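Aug 3, 2022 – bench notes, tower strip-down

Back on the old office towers from the Jesberg lot. I had meant to get through the paperwork first but the bench was clear and the light was good, so paperwork lost. We still want the working ones sorted before the Sirotville people come for their share at the end of August, and at my present pace it'll be tight.

Started with the one tagged 509. The tag is masking tape and it's peeling already, so I've written the number inside the side panel in marker as well. Please do the same with the others, whoever is in next! Last time we ended up with two panels that fitted nothing on the shelf and a morning went on that.

Outside first. The panel was stiff and came away with a good shove towards the back. Plenty of fluff at the front grille, a bit of something sticky near the power button (tea, I'd bet, it usually is). Brush and vacuum, then a wipe with the 70 per cent alcohol. We're nearly out of it, so it's on the shopping list along with cotton buds and the small zip bags. The big zip bags are no good for screws, they all hide in the corners.

The old cooler was a pain. Paste had gone hard as biscuit and the thing would not let go. I ran the machine for 30 minutes to warm it through, shut it down, pulled the plug, and then it twisted off quite politely. Don't yank it straight up – I did that on a different one in spring and the processor came out stuck to the bottom, pins and all. Processor from this one is cleaned and sitting in the foam tray, labelled. Cooler is in the box marked Pasta, which was a joke about paste that has somehow become the official name of the box.

Memory came out without any fuss and went into the anti-static bag. I tried both sticks in the test machine over lunch, one long pass, no errors. That's 2 good ones to add to the Tzavaras sheet, which I have finally moved to the shared folder so we can stop emailing it about.

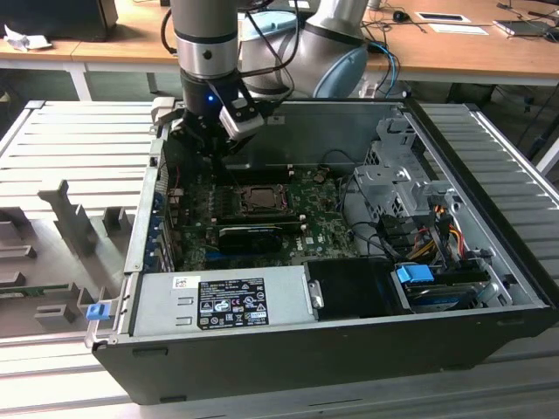
Cables are my real grumble with these. Whoever laid them out wanted everything to reach everywhere, and once the lid's off it all springs up at you. The orange, yellow, red and black power wires come off the drive cage side in bundles and curve right across the inside, with the black SATA leads in among them, so you're forever holding something back with one hand. With the case on its side like that the socket is nicely open in the middle of the green board, and I'd like to keep it that way until the new paste turns up. The graphics card is still in, just below the socket, and I'm leaving it there for now. The bright blue latch on the hard drive bay is the bit to look for when the drive comes out. Go easy on it, old plastic snaps when the room is cold.

Still to do on 509: drive out and wiped (log the serial before wiping, not after), new battery for the clock, check the fan bearings by ear. I also want to have a proper look at the power supply. It had a faint whine when I ran it this morning and I can't decide whether it was that or the fan. If it's the supply we've got a spare on the top shelf, though I haven't tried it and the lead looks short.

Also, the small magnetic screwdriver is missing again. The green-handled one does the job but the tip is chewed and it slips on the tighter screws. I've looked under the bench and in the Pasta box. If it's in your coat pocket, please put it back on the hook.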